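Rutherford Robotics Club
Bench Inspection Checklist with Comments – Two-Arm Station
May 2023
Filled in by: Yanti Krishnan, bench lead

Each item is marked OK, FIX or HOLD. A HOLD means the station stays off until the item is cleared. Comments go under the item. Please write in full sentences so the next crew can follow them.

1. Power and stop

1.1 Emergency stop cuts power to both arms – OK
Tested from each side of the table. The stop button has to be reachable by the person at the keyboard and by the spotter. Last time it had drifted behind the monitor, so it now has a strip of hook tape under it.

1.2 Power supplies off the floor – OK

1.3 Power strip rating label readable – FIX
The label is worn. Replace the strip before the Naditz meet and do not plug the soldering station into it in the meantime.

1.4 Status light on each arm shows ready before the program starts – OK
Check both arms. In March we had a run start with one arm still in fault, and the other one carried on with its half of the task.

2. Mounting and cables

2.1 Base clamps tight – OK
Left arm took a quarter turn on one clamp. Check again after the first hour of practice.

2.2 Bracket screws tight – OK
Use the hex key on the hook, not the ball-end one. The ball-end one is starting to round off the heads.

2.3 Cables have slack through the full range of motion – FIX
Right arm is fine. Left arm pulls a little when the wrist turns all the way back. Add length at the last tie and rerun the range test at slow speed.

2.4 No cable crosses the work area – OK

3. Grippers

3.1 Fingers close evenly – OK

3.2 Grip force set to the low profile for pens and markers – OK
Pamix, our control program, goes back to the default profile after an update. Look at the setting every session, even if you were the last person to use it.

3.3 Gripper holds a marker for a slow wrist turn without slipping – OK
Done with the left arm. Caps stay on for all practice runs. A cap that comes off goes back on before anything else happens.

4. Work area

4.1 Table wiped and clear of tools – OK
Screws and cut tie ends are the usual problem. Look along the table from the side, where they show up better.

4.2 Cup in its start position – OK
The task for the meet is to put markers into the cup. The cup is light and will tip if a marker catches the rim on the way in, so the approach has to come from higher up than it did in our first version. 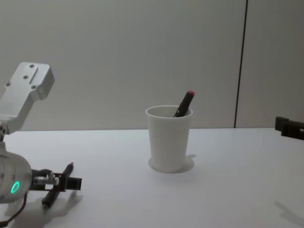 The other arm waits on its own side until the first has let go and backed off. That wait is in the program now, but treat it as something to check by eye. If both grippers are heading for the cup together, the spotter calls stop and the run does not count.

4.3 Spare markers within reach of the loader – OK
Loader hands a marker over only when the arm is paused and the operator has said so out loud.

5. People

5.1 Operator, spotter and loader named on the board – OK

5.2 Safety glasses on – FIX
We have three good pairs and one with a cracked arm. Throw out the cracked one. Visitors stand behind the line if there are no glasses left for them.

5.3 Long hair tied back, sleeves up, no lanyards – OK
The lanyard rule includes mentors.

6. Run log

6.1 Log filled in for the last session – OK
27 runs recorded. Stops are noted, but the reason is missing on several of them. "Stopped" is not enough – write what was moving and where.

6.2 Speed limit set for practice – OK
Leave it where it is until the rim problem is settled.

6.3 Rental paperwork in the binder – HOLD
The Rarkorent form for the second arm needs a signature on the damage page. The deposit is 2000 dollars, so we are not running that arm at the meet without it.

Result: station on HOLD until 6.3 is signed. FIX items 1.3, 2.3 and 5.2 to be done before the next practice. Initial beside each one when finished and leave this sheet in the front pocket of the binder.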